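Hivthorpe, September

FOR IMMEDIATE RELEASE

Brikuseck opens a reading and packing room for small household storage in Hivthorpe

Brikuseck, the home organizing service founded by Malte Hinrichs, will open its first public room in Hivthorpe on a Friday this September. The room is on the ground floor of the former Pfeiffer print shop. Visitors can bring the contents of one drawer, one shelf or one bag from home, sort them at a table, and try different boxes before they decide to buy any.

The company has worked until now only in the homes of its customers. In the last year its team visited 130 households in Hivthorpe and in the villages near to it. Many of these customers asked the same question after the visit: which box should I use, and where can I see it first? In the shops the boxes are usually stacked or wrapped, and it is difficult to know if the phone chargers, the sewing things or the letters from school will fit inside.

"People buy the box first and then they look for something to put in it," said Malte Hinrichs. "We would like to do it in the other order. You put your things on the table, you look at them for some minutes, and after this you choose."

The new room has 32 places at wooden tables. The tables were chosen in a light color on purpose, so that small objects such as screws, buttons and earrings can be found easily on the surface. Each visitor receives a tray, a soft pencil and a sheet of paper labels. Boxes are taken from an open shelf along the wall and may be carried to any table. 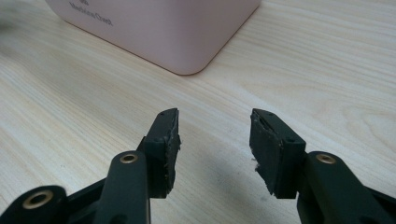 The shelf holds 57 models of box at the opening. They were selected by Zhuoran Su, who is responsible for the collection. The selection gives preference to boxes with rounded corners, as they are easier to wipe clean, and to quiet colors which can stay in a living room without disturbing it. Very large boxes are not included. According to Zhuoran Su, a box that cannot be lifted with one arm is often not opened again for a long time.

"I also ask that each box can be put on a table without a cloth under it," said Zhuoran Su. "If the bottom makes scratches, we send it back to the supplier. We have sent back quite many."

A visit takes 90 minutes and is guided by one member of the team. In the first part, the visitor takes everything out and makes groups. The guide does not throw anything away and does not advise to do so, unless the visitor asks. In the second part, the groups are tried in the boxes. At the end the visitor writes the labels by hand and can take the boxes home at the shelf price, or return them to the shelf and pay only for the visit.

Vitalii Hutsuliak will lead the evening visits. Before he joined Brikuseck he repaired clocks, and he has prepared a special table for people who keep small tools and spare parts. This table has a raised border on all sides and a stronger lamp. Visitors with collections of beads, fishing hooks or watch parts are asked to mention it when they book.

For families, the room will offer a shorter visit under the name Tusum. Children bring up to 3 kinds of toys and decide by themselves in which box each kind will live. Parents may sit at the same table, but they are asked to keep their hands in their lap for the first ten minutes. The Tusum visits were tested during the summer in the kitchen of the company office and will take place in the afternoon.

The room is reached without steps from the street side. Bicycles can be left in the yard. Coffee and tea are served at the counter by the entrance, and we kindly ask that cups stay there, away from papers and photographs.

Booking is possible by telephone or at the door. On the opening day no booking is needed and the visits are free of charge, starting at ten in the morning. Visitors are asked to bring not more than what fits in one shopping bag.

About Brikuseck

Brikuseck helps private households and small offices to sort, pack and label their belongings. The company is based in Hivthorpe. It does not produce its own boxes and is independent from the makers whose products it shows.

Press contact

Mohit Saxena, Brikuseck, Hivthorpe. Journalists who would like to see the room before the opening are welcome to arrange a time with him. Interviews are possible in English and German.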